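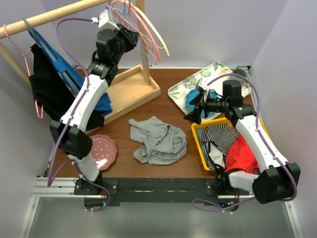
The weight a rail has to carry

Most domestic clothes rails fail slowly. The rod takes a set at mid-span, the hangers begin to slide towards the low point, and the garments end up pressed together where air cannot pass between them. By then the deflection is permanent.

Emiliano Gallardo has measured this for 15 years, first for a shopfitting firm in Vesen and now at Ambrosio, a small workshop that repairs and re-rods wardrobes. His standard test is simple. A rod 800 mm long is fixed at both ends, loaded evenly and left until September, then unloaded and measured against a straight edge.

The main variable is diameter. For a solid round rod, stiffness rises with the fourth power of the diameter, so a small increase has a large effect. Span matters nearly as much: double the distance between supports under the same total load and the sag at the centre grows eightfold. A centre bracket is cheaper than a thicker rod, but it stops hangers passing from one side to the other.

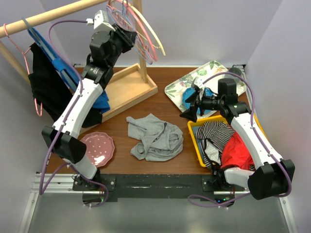
Hangers in pink, light blue and cream at the clothes rack.

Wet laundry is a separate problem. A heavy cotton coat can hold its own weight in water, and Gallardo advises against drying on a wardrobe rail at all. Timber rods also creep faster in damp air — a fault often blamed on the fixings.

Florante Pascual, who buys fittings for the Tudatham housing scheme, now specifies a bracket on every span over 800 mm. The scheme has 2,534 rails in use. Replacement orders to Jeltel, its supplier, are placed once a year, and the next batch will be cut from beech.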